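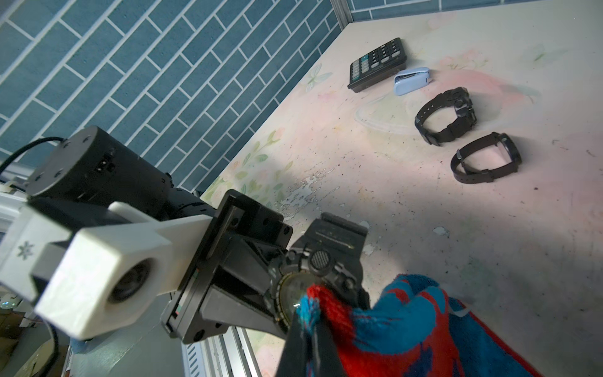 Branach Repair and Care Circle
Minutes of the monthly meeting, 15/11/2020

Chair and minutes: Gearóid Ó Dubhghaill
Apologies: Niltex (our cloth supplier), who sent a lovely note and a bag of offcuts.

1. Minutes of the last meeting
Agreed, with one change: the lamp that was rewired in June belonged to the Marora reading group and has gone back to them. They are delighted with it!

2. Watches and small items
Easily the longest part of the evening, and great fun. Wristwatches have become our most popular item and people are bringing in pieces they had given up on. We talked through how we clean them before they are handed back. Everyone was pleased with terry towelling for the first wipe of the case and strap, as the loops get into the edges nicely. Opinion was split on the glass. Some members find that towelling leaves fluff around the rim and would like a smooth cloth to finish with. Châu offered to bring several kinds of cloth to the next meeting so we can try them side by side, which got a cheer.

Agreed:
Towelling for cases and straps, smooth cloth for the glass.
No water on any watch unless the owner has told us it is sealed.
Buttons and crowns to be wiped with a dry corner only, and never pressed or turned while wiping. (We did once set off somebody's alarm this way and took ages to stop it.)
Straps to be laid out straight, not folded under the case.
Name tags to go on the strap before any cleaning begins.

Action: Châu to bring cloths. Gearóid to write up the steps on a card for the table.

3. Towels
We own plenty, but they are all sizes and a few have gone very thin. It was suggested that the bright ones be kept for watches and jewellery, where a strong colour makes it easy to spot a dropped spring bar or screw, and the plain ones for kitchen things. Lots of support for this. The thin ones can be cut down for polishing metal. Washing is to be done without softener, please, as it makes them smear.

Action: all to check their cupboards for good bright towels they can spare.

4. The table
A good natured debate about whether to cover the flowered tabletop. Several of us are very fond of the pattern, faded pinks and greens and all, but the surface is flaking in places and tiny parts are hard to see against the specks. We settled on a plain tray for anything with screws, and leaving the rest of the table as it is. Wipe down before and after each session.

Action: Gearóid to buy two trays.

5. Money
Balance stands at £252. We agreed to spend up to £80 on trays, cloths and a decent magnifier on a stand. The magnifier was felt to be well overdue and there was real excitement about it.

6. Any other business
Châu asked if we could run a short beginners' evening on changing straps. Yes, very keen! To be planned next time.
Can whoever borrowed the fine tweezers please bring them back.

Next meeting: same place and time next month. Bring a watch if you have one to practise on.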